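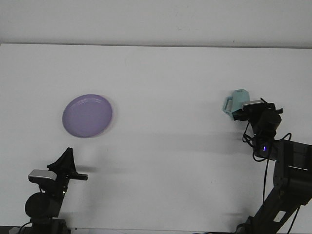

Writing the bench rules down: an interview with Ebuka Etim

Ebuka Etim wrote the working rules for the two-arm benches at Tradmont, where operators record handling tasks with cups, plates and similar tableware. The rules run to four pages. The first version was a single sheet taped to a cupboard door, and he keeps it in a drawer.

"The sheet said to keep clear of the arms and to tidy up afterwards," he says. "Both are fine as advice. Neither can be checked. If I come to a bench and ask whether the rule is being followed, I want a yes or a no."

The current text, revised on 12 March 2023, is built around that test. Each rule names a condition, the person responsible for it and the point in the session at which it is checked. Rules that could not be put in that form were dropped or moved to an appendix of guidance.

The first section deals with the table. Only the objects listed for the task may be on it. Tools, drinks, phones and spare parts go on a side trolley. Etim says this was the rule that drew the most complaints, mainly from people who had been used to keeping a screwdriver within reach.

"A plate and a cup is a complete list for some tasks. If the task sheet says a plate and a cup, then a third thing on the table is a fault, and the recording is marked as such. We don't argue about whether it mattered."

The second section covers shared space. Two arms mounted at the same table can reach the same points, and the rules treat the overlap as a zone with one occupant at a time unless the task sheet says otherwise. An arm with no part in the current step holds position with its gripper open. Handovers between arms are allowed only in tasks written for them, and these are run at reduced speed until an operator has completed five without a stop.

Asked why the gripper should be open, Etim refers to an earlier draft in which it was closed. "With the fingers closed you can't tell from across the room whether it has hold of something thin. With them open you can. It also means that the next step starts from a known state."

Speed limits take up less of the document than a reader might expect. The free-motion limit is 300 millimetres per second. Once an object is held, it falls to 100 millimetres per second, and it stays there until the object has been set down and released. The limits are held in the controller configuration, and operators cannot change them from the bench.

"People ask for a higher figure for light objects. A plastic cup weighs very little, so the request isn't a silly one. But then you need a table of weights, and someone has to look things up in it, and the wrong row gets used. One figure is easier to audit."

Cabling has its own section, added in July of the previous year after an internal review. Before power is applied, the operator moves each arm by hand through its full wrist rotation and watches the cables. Slack is permitted at the wrist and required at the elbow. No cable may pass between the gripper fingers or in front of the wrist camera at any point in the travel. Etim would like to see fixed cable guides on every arm, but the rules do not demand them.

"I looked at what Idgate and Cozma supply. Both would do the job, and both make it slower to swap a wrist motor. For now we inspect. It costs us 4 minutes at the start of a session, and I can live with that."

Labels are treated in the same way. Each arm has to carry an identifying label on a surface that stays readable in the rest position, and the number is entered in the session log before the first recording. An arm whose label is missing or worn is not used, even if everyone in the room knows which one it is.

The software side is lighter. Sessions are logged in Bindedance, which refuses to open a new entry until the checks have been signed. Etim had wanted it to block motion as well — the arms will still move without a signed entry — but the link between the two systems was judged too fragile to serve as a safety function. The stop button remains wired and independent of both.

He does not regard the document as finished. The section on lighting says only that it should be even, and he has no agreed method for measuring that. Shadows from the arms are accepted, provided the lamps are in their marked positions. There is also an open question about how clean a white table has to be. The present wording is "free of residue", and two supervisors have read it in two different ways.

"That one fails my own test," he says. "It'll be reworded at the next revision."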